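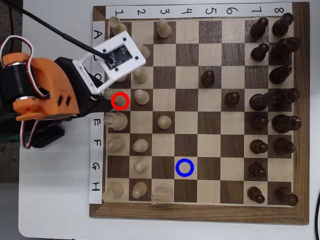
Amaral Wooden Chess Set, Board and Pieces
Sold by Skivico, Hedville
Page updated 12/17/22

The Amaral is a flat board in maple and walnut colors with a dark border around the playing area. It does not fold. The set comes with the full 34 pieces, including a second queen for each side, and a cloth bag to keep them in.

Paper coordinate strips are included. Numbers run along one edge and letters along the other. They lie on the border and can be left off if you don't want them. Clubs and schools tend to put them on and leave them on. If you use tape, use the low-tack kind and peel it slowly, going with the grain.

Pieces
The light side is pale natural wood. Stems are turned, with rings and collars that give your fingers something to hold. Color varies a little from piece to piece and some of the light ones lean pink. We don't sort for this. Single replacement pieces can be ordered by name and side, $5 each. 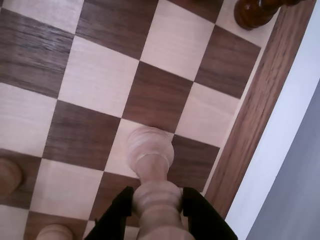
A buyer in Cleltbridge wrote that the rings collect dust faster than the plain pieces she had before, and that a dry soft paintbrush gets into the grooves better than a cloth. She also asked for felt on the bottoms. Felt pads have been a separate item since April and come on a sheet you cut yourself.

Care
Wipe the board with a dry cloth. No spray cleaners. Keep it away from heaters and sunny windows, as the dark squares will fade before the light ones do. A thin coat of board wax once a year is plenty.

Ordering
Ships flat in a double carton. Allow up to 22 days for delivery outside Hedville. Schools ordering more than one set should write to the shop first, as we can usually pack them together and charge freight once. Returns are accepted if the pieces are complete and the board has not been waxed.

Also from Amaral: storage box, felt sheet, board wax, spare coordinate strips.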